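Garkbridge sheet handling line

The Garkbridge sheet handling line is a partly automated section of the Becerra print finishing works in Garkbridge. It moves large sheets of paper between the guillotine, the inspection tables and the packing area. The works employs hand finishers, machine minders and packers, and takes in printed sheets from a sister plant at Plilport.

Background

Before automation, sheets were lifted and turned by hand. Finishers worked in pairs, one at each end of the table, and changed ends at the tea break. Wrist strain and paper cuts were the most common entries in the accident book. The first trial cell, known on the shop floor as Bikdale after the firm that built it, was installed in October beside the old folding bench. It had 2 arms and handled 1631 sheets in its first full week. After changes to the finger pads, the weekly figure rose to 2563.

Operation

Sheets are taught to the system by hand. A worker guides a two-fingered gripper tool over the paper, closes it on an edge and carries the sheet to its next position. The recorded movements are then used to set up the arms. Heavy card and coated stock are taught separately. Very thin papers are still moved by hand, as are all sheets with wet varnish.
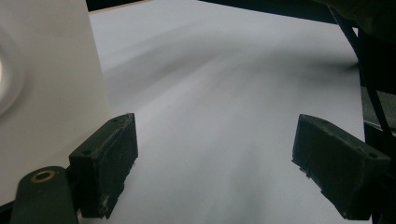 Gripper fingers open over a sheet of white paper.

Effect on staff

No finishing posts were cut when the line opened, but the work changed. Four finishers moved to teaching and checking, and the evening shift was reduced from five people to three through retirement. Teaching carries a higher hourly rate, which led to a dispute with the packers, who had not been offered training. It was settled when places were opened to all grades.

Loretta Whitfield, a finisher who became the first shift trainer, wrote in the works newsletter that her back was better but that she missed having someone at the other end of the table. Several older staff asked to keep one day of hand work, and Thursday is now set aside for short runs and repairs to damaged stock.

See also

Guillotine (paper)
Print finishing
Plilport printing works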